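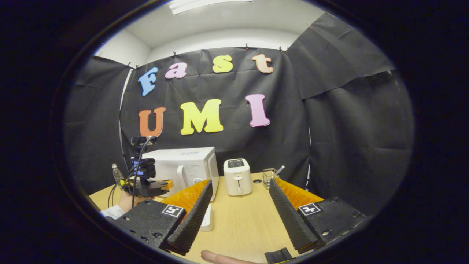
Mengal Foam Letters, Lowercase and Capital

Soft letters for walls, boards, doors and curtains

Every foam alphabet set on the market is sold by someone who has never tried to spell "banana" with it. One of each letter is fine if your word is "jump." It is less fine if you live in a house with a child called Hannah. The Mengal set comes with extra vowels, extra n's and t's, and two more s's than seemed reasonable at the planning stage.

Babar Mengal cut the first letters for his daughter's bedroom door. She asked for her full name, then the dog's full name (the dog has a title), and by May he had a die cutter in the garage and nowhere to put the car. The letters are still cut in the same town, in a building with better parking.

What's in the box

75 letters, mostly lowercase, with one set of capitals
Five colors: light blue, pink, yellow, peach and orange
One sheet of sticky dots
One cotton drawstring bag, which will be used for something else by the end of the week

Colors are mixed at random when the bag is packed. You can't ask for an all-pink name. People do ask, and Parveen Pirzada in our office writes back to each of them very politely.

Why lowercase

Most of what a child reads is lowercase. Most of what a toy company prints is capitals, possibly because capitals are easier to cut. We can confirm they are easier to cut. The lowercase g took four attempts and for a while looked like a snail. We kept at it, and the shapes now match the simple print taught in most first classrooms: round a, plain t, a tail on the y that goes where you expect.

The capitals are there for names and the start of sentences. There is only one of each, so no shouting.

Putting them up

Press one dot to the back of small letters and two to the wide ones. The m and w need two. On painted walls, give the paint a few weeks to cure before you stick anything to it, and try one letter behind a door first.

On fabric, the dots hold to a tight weave and sulk on anything fluffy. Felt works. Flat curtains and plain backdrop cloth work well enough for a party or a school play. For a longer stay, a small stitch or a safety pin through the back of the foam does the job and leaves a hole you'll never notice.

Straight lines are up to you. A strip of masking tape along the bottom, pulled off afterward, will keep everybody level. Plenty of customers skip the tape and let the letters wander up and down, and it looks cheerful until you are trying to eat dinner across from it.

Cleaning

Wipe with a damp cloth. Dish soap is fine. The dishwasher is not fine, and we know this from Noman Durrani, who runs our returns desk and opens the boxes. Foam that has been through a hot cycle curls like bacon.

Crayon comes off with a little baking soda. Permanent marker is permanent.

Sizes and prices

Standard set, 75 letters: 20 dollars
Classroom set, 245 letters in a lidded tub: 55 dollars
Refill bag, vowels only: 6 dollars
Sticky dots, spare sheet: 2 dollars

The classroom set has enough letters for a word wall and a reasonable amount of theft. Schools ordering more than one tub should write to us first, as we can usually do something about the shipping.

Safety and age

For ages three and up. The dot on the i is joined to its stem, after a long argument that the parents in the building won. The foam has no added scent. It will not stop a determined toddler from tasting the letter o, but it won't reward one either.

Questions we get

Do they float?
Yes. Leave the dots off and they will stick to wet tile on their own for the length of a bath. Squeeze them out afterward and dry them flat.

Do you sell numbers?
Not yet. Zubaida Khattak has drawn a very handsome 8 and is taking her time over the rest.

Do you make accented letters?
Only é, which we sell singly for 50 cents. It began as a favor for a café.

Can I buy just one letter?
If yours has gone missing, email us with the letter and your address and we'll post one. Check under the sofa first. We will send whichever color is nearest the top of the bin.

Orders placed before noon go out the same day. Returns are accepted for 30 days, uncurled.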